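4.3 Filling and Refilling Spray Bottles

This section covers the filling of hand-held trigger spray bottles from a larger supply bottle. It applies to plain water and to the ready-diluted surface cleaner kept at the Rodbridge and Oltetti sites. It does not apply to concentrates. For concentrates, see section 4.5.

Read the whole section before filling a bottle for the first time.

4.3.1 What you need

Spray bottle with trigger head and dip tube
Supply bottle containing water or ready-diluted cleaner
Plastic funnel with a spout narrower than the mouth of the spray bottle
Two dry cloths
Label and marker, if the existing label is missing or cannot be read
Level table with a wipeable top

Funnels are assigned by liquid. A funnel used for cleaner is not used for plain water until it has been rinsed and dried as described in 4.3.5.

4.3.2 Preparing the bottle

1. Read the label on the spray bottle. The liquid going in must be the same as the liquid named on the label.
2. Hold the spray bottle upright and turn the collar of the trigger head counterclockwise until it comes free of the thread.
3. Lift the head straight up. Let the dip tube drain against the inside of the neck before pulling it clear.
4. Lay the head on the table, within reach but away from the bottle. The tube may rest flat on the tabletop if the surface has been wiped. If not, lay it on a cloth.
5. Check the tube for splits, kinks and deposits. A split tube draws air and the sprayer will sputter even when the bottle is full.
6. Check the inside of the bottle. If there is residue or a film on the wall, rinse before filling.

Note: Keep other spray bottles at the back of the table, with their heads on. Open one bottle at a time. Heads from different bottles may fit the same thread and still have tubes of the wrong length.

CAUTION: Do not add one product to the remains of another. If the old contents are unknown, set the bottle aside and follow section 4.6, Unlabeled Containers.

4.3.3 Filling

1. Stand the spray bottle on the table and set the funnel in its mouth. The spout should hang freely inside the neck. If the funnel seats tightly, trapped air cannot leave and the liquid will back up.
2. Grip the upper part of the spray bottle with one hand. Keep this hand in place until pouring has stopped.
3. Uncap the supply bottle and put the cap where it will not be knocked off the table.
4. Take the supply bottle in the other hand and bring its neck toward the rim of the funnel at a low angle.
5. Tilt slowly until a thin stream runs down the inner wall of the funnel. Do not pour directly into the center hole.
6. Keep the level in the funnel below half its depth. If it rises, stop and lift the funnel slightly to let air escape.
7. Stop when the liquid reaches the fill line. On bottles with no line, stop 20 mm below the base of the neck.
8. Level the supply bottle, move it clear of the funnel and cap it.
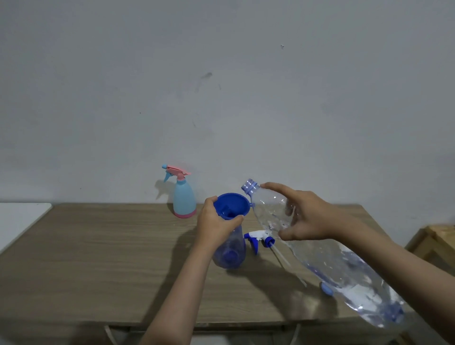

Trirna Facilities Support — Supplies and Consumables Team

The hand positions are the same for either liquid. One hand holds the clear bottle upright by its upper section, with the funnel in the opening. The other brings the large bottle in from the side, neck toward the funnel. Left-handed users may reverse the arrangement, in which case the trigger head should also be moved to the opposite side so that the pouring arm does not pass over it.

CAUTION: Large supply bottles made of thin plastic flex when squeezed. Support the bottle at the shoulder and do not press the sides. A full bottle may need a second person, or should first be decanted into a smaller one.

4.3.4 Closing and priming

1. Remove the funnel and let the last drops fall into the bottle. Place the funnel on a cloth, wide end down.
2. Wipe the thread of the spray bottle.
3. Feed the dip tube into the bottle and lower the head until the collar meets the thread. The end of the tube should sit close to the bottom. A tube that bends sharply against the base is too long for the bottle.
4. Turn the collar clockwise until hand-tight. Do not use tools.
5. Turn the nozzle to the open position, point it into a sink or cloth and pull the trigger until a steady spray appears.
6. Turn the nozzle to the closed position.
7. Wipe the outside of the bottle and check the label. Replace the label if the print has run.

If there is no spray after 17 pulls, remove the head and check that the tube is pushed fully into its socket. If the tube is seated and the fault remains, replace the head. Heads are not repaired.

4.3.5 Cleaning up

1. Rinse the funnel inside and out under running water and stand it to dry.
2. Wipe the tabletop, including the area under the bottles. Standing liquid works into the edges of wood-finish tops and lifts the surface over time.
3. Return the supply bottle to its shelf with the cap on.
4. Enter the refill on the Hlongwane stock sheet — one line per bottle, with the liquid and the amount.

Note: Plain-water bottles are emptied and refilled weekly. Cleaner bottles may be topped up with the same product until the replacement date on the label.

4.3.6 Storage

Store filled bottles upright, nozzle closed, out of direct sunlight and at a temperature no higher than 32 °C. Do not store them on their sides in crates. Leave the trigger free of contact with neighboring bottles.

Replacement heads and tubes are ordered on form 135. State the neck size and the length of the old tube, measured from the underside of the collar.

Next section: 4.4 Replacing Nozzles and Dip Tubes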